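Black felt mat keeps picking up lint, can I wash it?

Asked by Hongmei Dong

I have a large dark mat on my work table, some kind of felt or woven fabric. I keep small things along the far end of it and leave the rest clear. 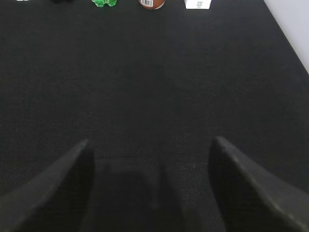
It came with no care tag. I bought it secondhand in February, and the seller only said it was a Prandilus. Dust and lint show up on it after a day or two. Can it go in the machine, or will it shrink? I also put mugs on it and would like to know if a coffee spill will ruin it. 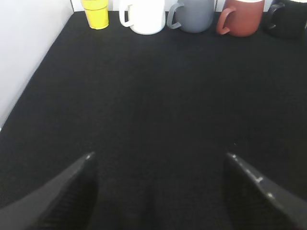
Mugs and the yellow cup at the back of the mat

Answer 1 (accepted)
Don't machine wash it if you don't know the fiber. Wool felt shrinks a lot. Take everything off, vacuum with the brush attachment, then go over it with a lint roller. For coffee, blot with a cold damp cloth and a drop of dish soap, blot again with plain water and dry it flat. Test a corner first. Black dye can come off on the cloth.

Answer 2
I washed mine cold and it was fine. Different brand though (Avotier).

Answer 3
Use coasters. Also try a rubber pet hair brush, mine was 5 dollars and works better than the roller.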